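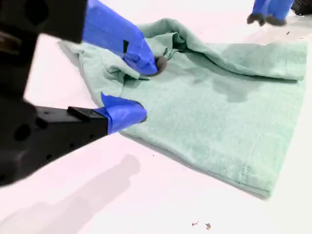
The robotics club at the Nzioka Technical College meets in the old drawing room on the second floor, after the last lecture, and usually it does not finish before 22:00. When I came there in January, the members were discussing how a towel should be folded, and the discussion was serious. One student wanted to fold the long side first. Another said that his grandmother would not accept this.

Upendo Obura has led the club for two years. She studies mechatronics and has one more year to go. She speaks quickly, and when she explains something she draws it on whatever paper is near, in our case on the back of my notes.

"Before the towels we did line followers, like every club," she told me. "A small car, a black line on the floor, and you win or you do not win. I liked it, but after three competitions I knew every trick. I wanted a task where I do not know the tricks."

The task came from the Clolov Cup, a student competition with a household category. Each team must bring a machine with two arms, and the machine must take a towel which lies on a table in any position and make from it a flat, folded rectangle. The jury gives up to 1,000 points. Some are for time, but most of them are for the shape at the end. Last year, the first time the club took part, it received so few that Obura asked me not to print the number.

I asked her what is so difficult about it. My own children can fold a towel, if they are in the mood.

"A box stays a box," she said. "You take it from the left or from the right and it is the same box. When you take a towel, you have already changed it. You pull one corner and a fold appears on the other side, and this fold hides the next corner. So the plan that you made one moment ago is for a towel which does not exist anymore."

The other person I talked with was Jeptoo Were, who teaches control engineering at the college and is the adviser of the club. She sat at the back and marked exam papers during most of the evening. She told me that she tries to speak as little as possible at the meetings, and that this is the hardest part of her work.

"I see the mistake and I must hold my tongue," she said. "If I say it, they repair it in five minutes and they forget it in six. When they find it alone, it takes two weeks, and then they teach it to the new ones."

One of such mistakes concerned the fingers. In the first months the club used the bare fingers of the gripper, and these slid over the cloth or took nothing at all. The students tried rubber bands, then pieces of a bicycle tube, then the sole of an old shoe. Now the tips have small fuzzy pads, and the ends of the fingers are wrapped in blue tape.

"The tape is not beautiful," Obura said. "We had a big discussion about it. But we change the tips often, and with tape one person can do it between two trials. Someone made a very nice printed holder with screws. It is in the drawer." She laughed. "Maybe for the final we take it out again, so the jury sees that we are engineers."

Most of the hours go into teaching the arms by demonstration. A student guides the two arms through the folding, the computer records the movements and the camera pictures, and later a program tries to learn from the records. The club calls one such recording a "lesson". The program they use for this is named Vistano and was written by former members, who left behind almost no explanations in the code. A part of every meeting is spent on reading it.

The rule of the club is that each member gives 20 lessons before he or she may touch the program. I asked if the new members do not find this boring.

"Of course it is boring!" Obura said. "But afterwards they look at the towel differently. They come to me and say: I always pinch too deep, I take two layers. Or: I wait too long before the second arm comes. These things you do not learn from the screen."

Pinching too deep is, as I understood, the great problem of this season. If the fingers close high, they catch only a bit of the pile and the cloth falls out. If they close low, they press on the table and take more cloth than they should. A fold which already lies on top makes everything worse. Were compared it to picking up one page from a newspaper with gloves on.

The club also quarrels about which towels to use. The competition sends no towels in advance and says only that they will be "of ordinary household kind". One half of the members wants to train with new ones, all of the same type, so that the results can be compared. The other half, and Obura belongs to it, wants old towels from home, with stains and loose threads.

"A new towel is polite," she said. "It lies down where you put it. The old ones are stubborn, they have been washed in all possible ways. I prefer that we fail here with the stubborn ones."

Money is a smaller problem than I expected. The arms were bought second-hand with the help of Driltitz, a local company which makes drilling equipment and takes two students each summer for a work placement. The table belongs to the college. Food the members pay for themselves, and on the evening of my visit there was a long negotiation about who owed whom for the chapati.

I wanted to know from Were whether the college is satisfied with the club, as it brings home no cups. She put down her red pen for this answer.

"I was asked this by my department also," she said. "I answered that they should come and listen to the second-year students. In class they tell me what is in the book. Here they tell me that the book forgot something, and sometimes they are right – then I have to go home and read."

Obura will not be the leader next year. She must write her thesis, and she wants to write it on grasping of soft materials, although her parents had hoped for something with engines. She has not chosen who will come after her, and she says that the members should vote. Two of them have already started to be very helpful with the cleaning up.

Before I left, I asked how she folds the towels at home.

"In half, and again in half," she said. "Long side first. But please do not write this before the vote."

She has since given me her permission. The regional round of the Clolov Cup takes place in the spring, and the club is still taking new members, also from the first year and also without any knowledge of programming. One should come to the drawing room after the last lecture and ask for the list of lessons.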